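3.2 Collecting the demonstrations

Chess is a noble subject for machine learning, and we have ignored nearly all of it. The Kuso task asks only that dark pieces be moved between a board and an open metal tin, a job most six-year-olds do badly and under protest. We chose it because pawns are narrow, turned, inclined to roll, and cheap to replace.

Demonstrations were recorded by teleoperation at the Prirbridge lab over the month of June. Two operators (Nuttall and Tarar) drove the arm and a third author, Usmani, labelled the results and was not thanked enough. Of 316 recorded episodes, 78 were discarded, mostly for dropped camera streams and in a few cases for language. Operators were told to leave fallen pieces as they lay. Our pilot set had been tidied between episodes by well-meaning colleagues, and the policy trained on it, Erix, behaved as though every pawn in the world stood to attention in the centre of its square.

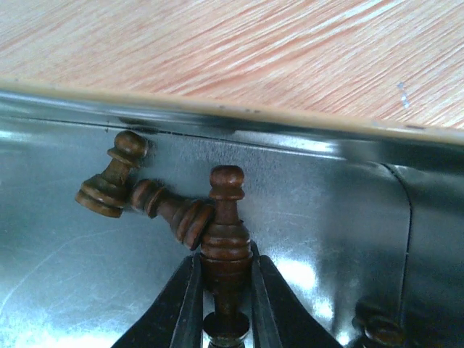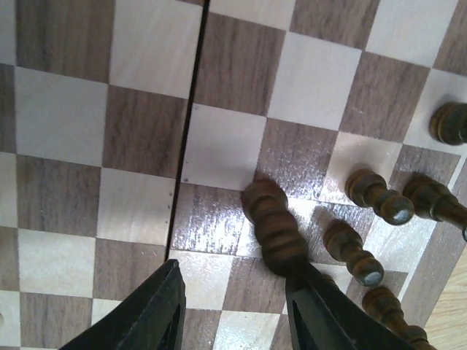
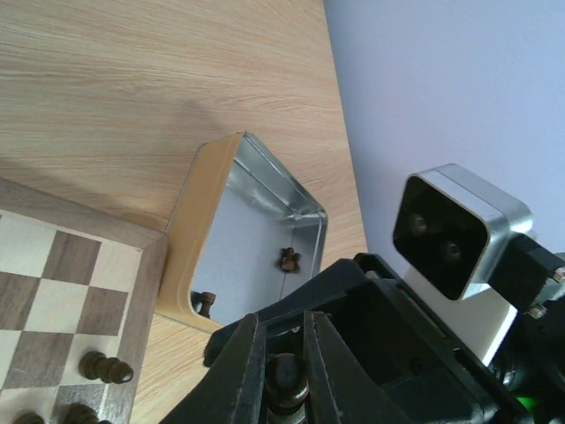
Figure 3. Wrist-camera views from the Kuso task. All three show dark chess pieces and the gripper fingers; the open tin also appears in the last.

Two difficulties deserve mention. Varnished squares and bare metal both throw glare, and its colour and position shift with the wrist. We made no attempt to correct for this, on the grounds that the kitchen of the future will also have a window. Crowding is the harder problem: a finger needs room beside the neck of a pawn, and the neighbouring pawns have seldom been consulted. Operators handled this by nudging first and grasping second. We kept the nudges in the data and labelled them as a separate phase, as described in Section 3.3.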